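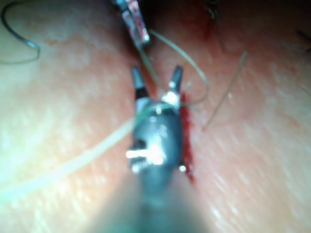 September 17, 2020

**Stinetti Opens a Second Office in Olldale and Changes How It Lists Homes for Rent**

OLLDALE. I've been putting off writing this one for a while, mostly from being too busy unpacking boxes, but here we go: Stinetti has a second office! We opened the doors on Timley Street this month, and as the owner (and the person who answers the phone when everybody else is out on a showing) I wanted to write the announcement myself.

If you know us already, you know us from the rental side. We manage apartments, duplexes and single-family houses for people who own one or two places and don't want to spend their evenings chasing a plumber. We don't sell houses. People ask me every week, and I always send them to someone who does it full time. Renting is what we know, and it's what the new office is for.

So why Olldale? A lot of our owners bought here over the past few years, and we were driving over from the main office several times a day. Move-in at nine, a leaky faucet at ten, a showing at noon, and then back again at five when the noon people wanted to bring their mom. I love the drive, but I don't love it that much.

The new office has four people in it, all of whom live nearby. You can drop off an application, pick up keys, pay rent by check (yes, we still take checks) or come in and ask what on earth a line in your lease means. I'd much rather explain a late fee across a desk in May than argue over it in the fall.

**What's changing for renters**

The big one is the application. Starting with the Olldale listings, one application covers every home we have open, and it stays good for 30 days. Before this, if you applied for a duplex and somebody beat you to it, you had to start all over on the next place and pay again. I never liked that! Now you fill it out once, and if the first place is gone we move your paperwork to the next one you want to see. One fee, one credit check, and you can ask us for a copy of what we pulled.

We're also putting the full monthly cost on every listing. Rent, trash, pet rent, parking, whatever there is. If a house comes with a lawn and you're the one who has to mow it, the listing will say so. I've had too many nice conversations go sour at the signing table over a water bill that somebody forgot to mention, and a few of those times the somebody was me.

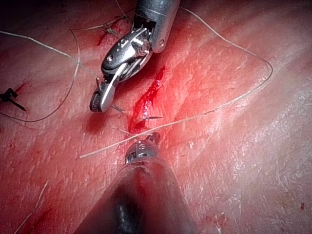

Showings will work a little differently too. We're doing them one household at a time, by appointment, with masks on, and we leave a gap between visits so we can wipe down the doorknobs and switches and air the place out. If you'd rather look from your couch, we'll walk through on a video call and open every closet you ask us to open. I did one of these last week for a couple moving in from out of state and we spent most of it under the kitchen sink, which was fine by me. They had good questions about the shutoff valve.

**What's changing for owners**

Owners in Olldale will get their statements through Espiritu, the online system we've been trying out at our main office. It shows the rent coming in, the repairs going out and a photo of every invoice. No more waiting for my envelope in the mail, although if you like the envelope, tell me and you'll keep getting the envelope.

We're bringing repairs closer to home as well. The Olldale office has its own list of plumbers, electricians and roofers, and every owner can set a dollar limit for work we can approve without calling. Above that limit, we call. Below it, we just get the thing fixed and you see it in Espiritu. Emergencies such as a burst pipe or no heat go straight to whoever is on call, day or night.

Our management fee isn't going up with the move. I know that's the first thing some of you scrolled down to find, so there it is. Leases signed at the main office carry on exactly as they are, with the same terms, same deposit and same due date. If your home is in Olldale, your file has moved to Timley Street but your phone number for us hasn't changed.

**Come say hello**

We aren't having a grand opening party this year. I had one half planned, with a taco truck and everything, but a crowd in a small front room isn't a great idea right now, so the tacos will have to wait. What we're doing instead is free rental checkups for anyone who owns a place in Olldale, whether you're a client or not. You show us the home, in person or on video, and we tell you what we think it would rent for, what we'd fix first and what we'd leave alone. It takes two visits at most, and you don't have to sign anything. I've told plenty of owners to skip the new countertops and buy a decent front door lock, and I'll happily tell you the same thing. 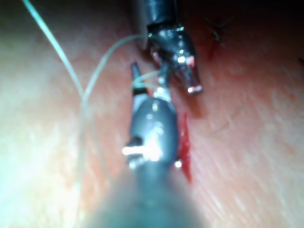 *Close-up of an instrument tip against a textured tissue surface.*

Renters can call ahead for a list of what's open, and we'll read it to you over the phone if the website is being slow. At the moment that's mostly two-bedroom apartments, plus a few houses with yards that I expect to go quickly.

**About Stinetti**

Stinetti is a locally owned property management company with offices on Main Street and on Timley Street in Olldale. We look after rental homes for small owners and help renters find them.

**Media contact**

Stinetti, Olldale office, Timley Street. Ask for the owner. If I'm out at a showing, leave a message and I'll call you back the same day.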